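Can the council make a search site show its own notices first?

Stelbridge council wants search firms to put official notices at the top during local elections. The motion mentions Insaurralde, who run the search box on our library computers. Is that even legal?
Posted by Clarkivano, 10/8/19

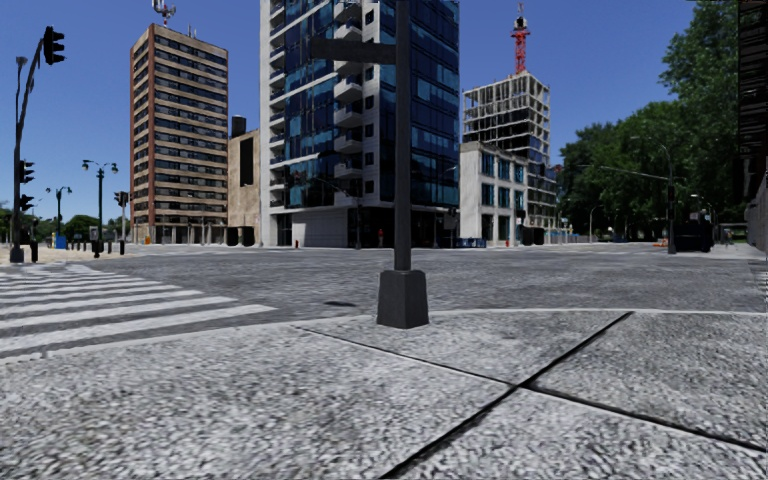
2 replies

Keter
A council can't order a private firm to rank pages in a set way. What it can do is write terms into its own contract, so the library computers might change and your phone at home won't. The motion passed its first reading in April and got 141 written comments. I read most of them - a lot were about parking.
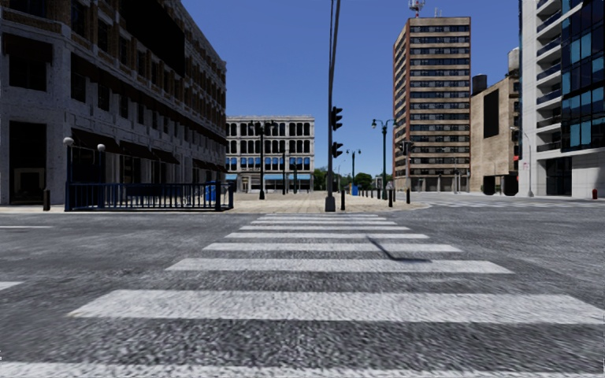

tollgate23
They just want to bury bad news. My ward page had 554 visits all year and now they blame the search box.

Added by Keter

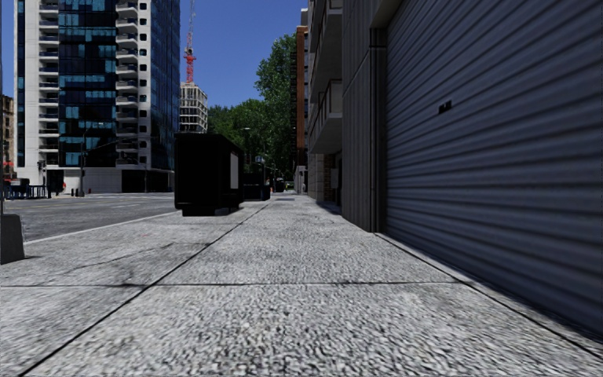
Who decides what counts as an official notice?
The council's legal officer, under the draft. Polling places, closing dates and candidate lists are named in it. Press releases are not, though a member could ask for them to be added at the second reading. You can object in writing until then, by post or at the front desk. Put your ward on it or it gets set aside.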